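Feserwood Studios open day, November 2023

The Feserwood lot opened to the public for one day, and Binta Etim and I took the morning tour. There were 18 of us in the group. The tour began in the old scenery store, where the flats from the family drama Tijani are stacked by episode number. Our guide had worked on the series as a standby painter and knew which walls had been repainted between seasons.

Next was the screening room, which seats 2997 fewer than the Regent downtown, as the guide put it, so the group went in two at a time.
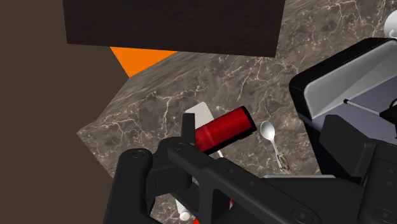 We watched 10 minutes of Dolludura, a feature about a ferry pilot who loses his licence and goes home to his sister's farm. The colour was not finished and the dialogue was still the location recording. The director wants it ready for festivals in March.

Lunch was sandwiches in the parking lot. In the afternoon we visited Plundix, the effects and titles company that rents the second floor. They talked mostly about how long renders take and how they bill for changes. 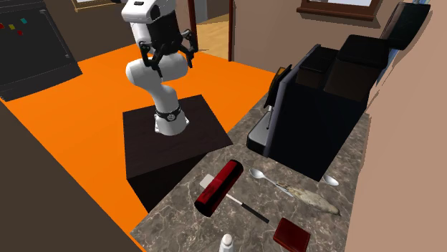
White arm on its dark pedestal, orange floor.

The costume department was closed, although it was listed on the program. Parking was free and the washrooms are beside Stage 2. Binta bought a Tijani poster for $18 on the way out.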